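**Fludden workshop tables – progress report to the Fladgate Fund, 26 July 2019**

Dear Clodagh,

Thank you again for your patience since April, and for the lovely note you sent with the second payment.
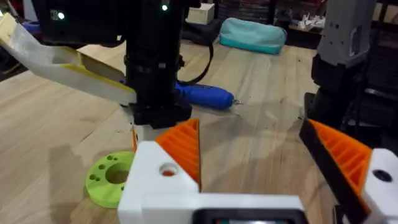
The room is coming along nicely, I'm pleased to say. Of the £218 we put aside for sanding and oil, £36 is left, and I'd like to keep it for a second coat on the table tops in the autumn, if you've no objection. We went with the light wood in the end (there was quite a debate!) and I'm so glad, as the long planks make the whole place feel brighter.

Evening sessions now run for 90 minutes, which suits people coming straight from work far better than the old hour did. The shelves from Ukberg were late – three weeks late, I'm afraid – so the small parts are still living in biscuit tins under the window. Mrs Zawadzka has offered to label everything once they're up.

We still need a decision on the £200 for lighting. Could you let me know before the schools go back? The electrician is holding his price until then.

With warm wishes from all of us at Fludden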